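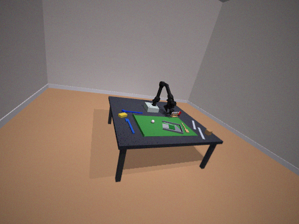 # Kivi donation box for museums and galleries

Free entry is a fine thing, and the roof still leaks. Most museums we supply have a donation box somewhere near the door, usually between the umbrella stand and a leaflet about a different museum. Visitors walk past it with great politeness on the way in and again on the way out.

The Kivi is a free-standing donation box from Fanberg that takes coins, notes and cards. It has a clear upper chamber, so people can see that others have given, and a steel lower cabinet, so they can't see how much you've got. It won't sing, light up or send a brass ball down a spiral. We make one that does. It's called the Pravano, children adore it, and your front desk staff will hear it in their sleep.

**£466 excluding VAT and delivery**

## What you get

- Kivi box with clear chamber and steel cabinet
- Coin slot and separate note slot
- Bracket for a contactless reader (reader not included)
- Two keys, both for the same lock
- Floor fixing kit
- One blank message panel, A4 portrait

The keys are numbered. Please write the number down somewhere that isn't inside the box.

## Size and weight

| | |
|---|---|
| Height without sign | 118 cm |
| Height with sign post | 182 cm |
| Footprint | 40 × 40 cm |
| Weight, empty | 30 kg |
| Lower cabinet capacity | 2,108 pound coins |
| Colours | Slate, cream, post-box red |

The capacity figure came from filling one with pound coins, levelling them off and counting them back out. It took most of an afternoon. Your own box will hold a different mixture, including foreign change, a few buttons and, if you're near a railway station, a great many used tickets.

## Coins, notes and cards

The coin slot takes every British coin in circulation. The note slot is wide enough for a folded twenty, and we have never had a complaint that it's too wide.

A baffle behind each slot stops anything going in from coming back out. It also stops fingers, rulers and that long hook somebody always seems to have about them. If a visitor drops in the wrong note and wants it back, you'll need to unlock the cabinet, and a brave face.

For cards, the bracket fits most small contactless readers and tilts so the screen can be read from a wheelchair or by a tall person without stooping. There's a hole at the back for the charging cable. Set the reader to a fixed amount if you can. People who are asked to choose their own amount tend to stand and think, and thinking is bad for donations.

## The message panel

The panel slides out from the top and takes an ordinary sheet of A4. We can print one for you, or you can print your own. Our only advice is to keep it short and say what the money is for. "Help us mend the clock" does better than four paragraphs about your strategic vision, however good the vision is.

If your board needs its logo on there, it will fit. If it needs all eleven partners' logos as well, have a look at the larger Clemitz sign, which was made for exactly this and is sold separately.

## Where to put it

By the exit, in good light, with enough room for someone to stop without being run down by a school party. The shop queue is also good, as people there already have their wallets out. Beside the toilets is popular with museums and much less so with visitors.

The box should be bolted down if it's going anywhere that isn't watched. Listed building? Ask for the weighted base instead of the floor kit. It adds £90 and makes moving the thing a two-person job, plus a third to hold the door.

## Emptying and cleaning

The lower door opens from the back, so leave yourself space to get at it. The coin tray lifts out by its handles. Lift it out before it's full – a full one is heavier than you would believe, and we have the returns paperwork to show for it.

Wipe the clear chamber with a soft cloth and soapy water. Glass spray will turn it cloudy. Inside, you can reach everything with an ordinary cloth and a slightly longer arm than average.

## Delivery and returns

Boxes in slate and cream are kept in stock and go out within a week. Red is painted to order and takes until we've got enough orders to bother the painter. Orders for the Christmas season should reach us by the first week of November.

Delivery is to the kerb. Upstairs delivery can be arranged, at a price that will make the kerb look attractive. Unused boxes can be returned within a month in the original packing, and please do check the cabinet first.

*Prices and stock last checked August 23, 2020.*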